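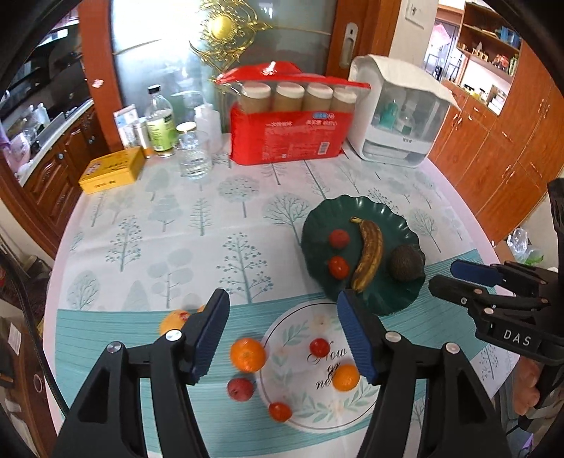 Fruit on the placemat and the green plate, with a gripper reaching in.

Vellow Table Tasks, reviewed: can a machine put the fruit away yet?

I have wanted a robot to tidy my kitchen since I was small enough to be told to do it myself, so when Vellow brought out Table Tasks I ordered it more or less the same evening. It's a course for home tinkerers, sold as a thick spiral-bound workbook with a set of task cards and some logging software, and it costs $414 before shipping. You bring your own arm. Mine is a Grultar, bought secondhand, and it has spent most of its life so far holding a flashlight for me in the garage.

The course comes in three parts: fruit, dishes and laundry. I've finished fruit, I'm halfway through dishes, and I've read the laundry part in bed with a growing sense of dread. What follows is mostly about fruit, then, but fruit turns out to be plenty to talk about.
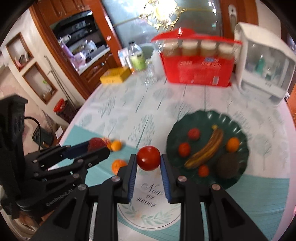

By Maarja Rozīte
Posted May 5, 2020 in Home Automation, Reviews

A tomato is a lovely thing to start on. It's round, it doesn't roll far, and two flat fingers with ridged pads can close on it from almost any side. The workbook has you do every task with a hand-held gripper before you let the arm try, and I grumbled about that for a whole chapter (I know how to pick up a tomato, thank you). Then I did it and was humbled. Without fingertips you have to plan your way in, and you find out how much room you need beside the neighboring orange. By the time I switched the Grultar on I had a much better idea of what I was asking of it.

The task cards start with loose fruit on a mat and an empty plate, and they get meaner as you go. Bananas have to be taken near the middle or they swing. Small tomatoes vanish behind the gripper just as you need to see them. An avocado is easy to hold and surprisingly awkward to set down. And then there's fruit in a net, where the fingers may get a firm hold of the mesh and nothing else! I had to read that card twice and put the kettle on.

The big test at the end of part one is 600 pickups with loose fruit, which took me a good many evenings. My arm managed 453 of them without my stepping in. I was thrilled, and I told everyone at dinner, and Lev Boiko, who had been roped in to reset the table for most of it, pointed out that he could have put all that fruit away before the arm warmed up. He's right. It was slow, and a kitchen helper that needs somebody standing beside it has only moved the chore to another person.

Still, I don't think speed is the thing to worry about. I could happily leave a slow machine to clear the breakfast table while I walk the dog. What bothers me more is how little it takes to upset it. A patterned tablecloth gave my arm trouble that the plain one never did, and a plate with a wavy rim needed its own round of practice. My kitchen has jars and bottles and boxes pushed to the back of the table at all hours, and I'm not going to live in a showroom so a robot can find an apple.

On the course itself, I have mostly good things to say. The writing is patient and friendly, the cards are printed on heavy stock that wipes clean, and the logging software did its job once I'd found the setting that stops it from asking for a session name every single time. The index is poor. Part two also assumes you own a wrist joint like the one on the Quinlan arms, and if you don't, there's an adapter to buy from Coltodberg, which I felt should have been mentioned on the box. I wrote to Vellow and they say the next printing, due in June, will have a note about it.

Would I buy it again? Yes, for the fruit part alone - it taught me more than a year of fiddling in the garage had. If you're hoping to have the chores done for you by the end, though, keep your money for now. Machines can do a piece of a chore, on a good day, with you close by. Dishes are going slower than fruit did (wet bowls, oh dear), and I'll add a note here when I've got through them.

Rating: 4 out of 5, with the missing point for the index and the adapter.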